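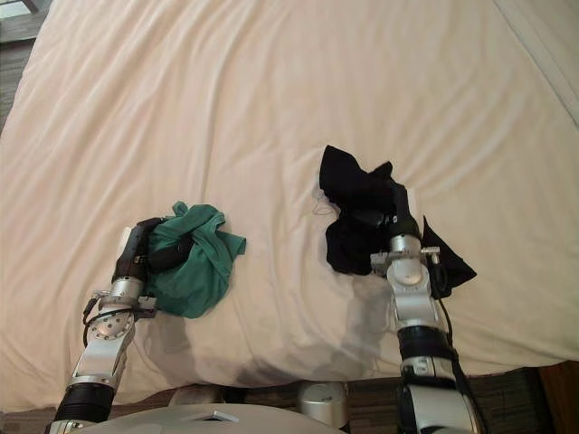 Fig. 2. Sheet over the mattress with the front edge hanging down. Wrinkles like these come out in step 5.

Section 2: Making up the bed

The Rirnby sheet is sold as needing no ironing. Take that with a pinch of salt. It will lie fairly flat if you follow the steps, and it will not look like the one on the packet whatever you do.

You will need the sheet, the mattress on its base and 10 minutes. The packet says less. Kelly Figueiredo and Ronaldo Lopes both tried it against the clock for this guide and neither got near the printed time.

1. Clear the bed completely. Pillows go on a chair.

2. Shake the sheet out once, hard, and drop it over the mattress with the wide hem at the head end. The hems are close in width, so check before you go any further.

3. Pull the sheet towards you until the front edge hangs over the side of the mattress. Leave it hanging for now.

4. Go to the far side and even up the drop. If there is too little cloth to tuck, you have the sheet turned the wrong way. Go back to step 2.

5. Smooth from the middle outwards with flat hands. Long slanting wrinkles mean one corner is pulling harder than the one opposite. Ease that corner off first - pressing down on the folds only moves them along.

6. Tuck the foot end, then the head end, then the sides.

Note: The leaflet suggests a light mist of water for stubborn creases. We tried it. The shallow ones went and the deep ones stayed, and then we had a damp bed.

Note: Light bedding shows every ripple in light from the side. Look again from the doorway before you start over.

Caution: Keep coloured cloths off a pale sheet if either one is damp. "Colourfast" on a label is a hopeful word until the thing has been through a few washes.

Caution: Do not lift the mattress by the sheet. The seams are not made for it.

Spare sheets are listed under part number 487. Fold them along the old creases or fold them afresh; we could see no difference.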